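Lighting in the Saltlow workroom
Rhea Macaraeg and Helmi Niskanen
Project supervisor: Leonor Marinho
Submitted June 1, 2024

Background

The workroom at Saltlow is used by second-year students for small assembly tasks and for finishing wooden parts. Several people told us that their eyes were tired by the afternoon and that they had to lean over the bench to see pencil marks. We wanted to find out whether the tables get enough light and whether moving them would help. New fittings were outside our budget, so we only looked at changes that could be made with the furniture already there.

Method

We marked 30 points on the tabletops with masking tape and took a reading at each one with a light meter borrowed from the physics store. Blinds were kept down for the first round and up for the second. Helmi held the meter and Rhea wrote down the numbers. We stood back from the meter each time, after finding in a trial run that our own shadows changed the reading.

We also asked users of the room to fill in a short form. It asked where they usually sit, which way they face, and whether they notice glare. We received 19 forms. Two were left out of the seating results as the writer had not said which table they used.

Results

With the blinds down, the tables along the inner wall gave the lowest readings. Opening the blinds helped the window side a lot and the inner wall very little. The tables directly under a light strip were bright enough in both rounds.

The forms mostly agreed with the meter. The one difference was the table by the door, which measured well but got the most complaints. Users there sit with their back to the nearest light, and their head and shoulders put the work in shadow. We had not planned for this and the meter readings do not show it.

Changes tried

We turned the door table by a quarter turn and pulled the inner wall tables forward. Janelle Macaraeg helped us move them. The readings on the inner wall tables went up. We did not have time to hand out the form again, and this should be done in July before the layout is made permanent.

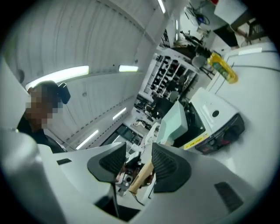
Appendix A: Ceiling and lights

The ceiling is white and corrugated, with fluorescent strips. We did not test whether its colour affects the readings. Anyone bending over their work should be checked for shadow from the head, as at the door table.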